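Lorkex Teleoperation Bench: Pre-Session Safety Checklist, With Comments
Suturing demonstrations, two needle drivers
Checked by: Jean Geddes
Date: Saturday, July 28, 2018

Thanks to everyone who sent notes on the April version. I have tried to work them in, and where I couldn't I have at least written down my reasoning, so please read the comments as well as the boxes. Some of them go on a bit. I would sooner you had too much to read on a quiet morning than too little when a clutch pedal is sticking.

1. Console and hand controls

1.1 Head sensor stops both arms when the operator leans back. OK
1.2 Left and right hand controls matched to left and right arms. OK
Comment: Do check this one by moving each hand a little by itself, even if you drove the bench yourself yesterday. We had them swapped once after a cable change and it gave a new demonstrator quite a fright.
1.3 Clutch pedal returns freely. Needs attention
Comment: It comes back, but slowly, and you can feel a bit of grit in it. I cleaned under the plate and it's better than it was. Fine for today; please put it on the Flenar service list.
1.4 Motion scaling set and written on the session sheet. OK
Comment: If you change the scaling halfway through, close the recording and start a new one. The learning side can cope with a short demonstration much more easily than with one where the hands suddenly mean something different!

2. Arms and instruments

2.1 Emergency stop pressed and reset from the console and from the bench side. OK
2.2 Arms hold position when the stop is pressed, with no droop. OK
2.3 Needle driver jaws open and close fully, no play in the wrist. OK
2.4 Instrument use count below our bench limit of 25 sessions. OK
Comment: The left one is getting close, so have the spare ready.

3. Working area and thread

3.1 Both instrument tips in view before the arms are enabled. OK
3.2 Thread clear of the wrists before any large move. See comment
Comment: This is the item I would most like people to slow down for. Thread loves to ride up over a wrist while you are busy looking at the knot, and from the console you don't feel it pulling. Stop, look along the whole strand, and ease the instrument out from under it before you travel anywhere.

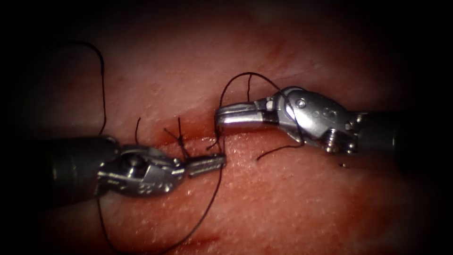 Item 3.2: knot tied, with a loop of thread still over the right wrist.

When you do find a loop like that, leave the recording running and clear it gently. A careful recovery is a perfectly good thing for the robot to learn from, and I'd love to have more of them. Just mark it "recovery" on the sheet so that Demirtaş can sort it properly later.

3.3 Needles counted out and counted back in. OK
3.4 Sharps box within reach of the bench assistant. OK

4. Recording

4.1 Video and arm positions start together. OK
4.2 Free space on the Wornance drive above 240 gigabytes. OK, 285 free
4.3 File numbering carries on from the last session. OK
Comment: Today's first file is 2,461. Please don't rename anything by hand, however untidy it looks.
4.4 Failed attempts kept and labeled. OK
Comment: Yes, even the embarrassing ones. I have plenty in there myself.

5. People

5.1 Bench assistant present whenever the arms are live. OK
5.2 Operator and assistant agree on the word for stop. OK
5.3 Break taken between long sets. OK
Comment: Tired hands make jerky demonstrations, and the robot will copy those just as faithfully as the lovely smooth ones.

Result: Cleared for use. Open item: 1.3, clutch pedal, to be looked at before the next session.

Signed, Jean Geddes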